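Section 4: Oiling and caring for your Rangel wooden spoons

Wooden spoons get better and better with a bit of looking after, and a fresh coat of oil brings the grain up beautifully! Set aside a quiet evening (Monday works well if you cook a lot at weekends) and do the whole drawer in one go.

You will need
Sidano board and spoon oil, 200 ml bottle
2 soft cotton cloths
Fine abrasive paper
A pale tray or worktop to lay the spoons on

4.1 Washing
1. Wash the spoon by hand in warm water with a little washing-up liquid. Go gently round the rim of the bowl.
2. Rinse, shake off the drips and stand it upright in a jug, handle down. Leave it overnight.

Caution: Never put a Rangel spoon in the dishwasher or leave it soaking in the sink. The wood swells and can split at the neck.

4.2 Checking and smoothing
3. Lay the dry spoon flat on the pale surface, bowl up, in good daylight. Dark wood against white shows up every little speck and bit of fluff, and you get a lovely view of the streaks running down the bowl and along the handle.

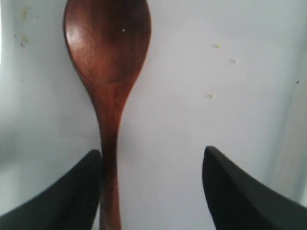

4. Wipe away any specks with a dry cloth. Run a fingertip round the rim and down the stem, feeling for raised fibres.
5. Smooth any rough patches with the abrasive paper, always along the grain. A few light strokes are plenty.

Note: The stem is at its thinnest just under the bowl. Support it with your other hand while you rub.

4.3 Oiling
6. Put a few drops of oil on the second cloth and work it into the bowl first, then down the whole length of the handle. Watch the colour deepen as you go, it really is the best part of the job!
7. Leave for 40 minutes, then buff off whatever is still sitting on the surface.
8. Repeat if the wood still looks thirsty. New spoons often take a second coat.

Caution: Oily cloths can heat up and catch fire if left in a heap. Spread them out flat outdoors to dry before throwing them away.

4.4 Storing
9. Hang the spoons or keep them in an open pot, away from the hob. The Ernamura rail (see Section 6) suits every handle in the range.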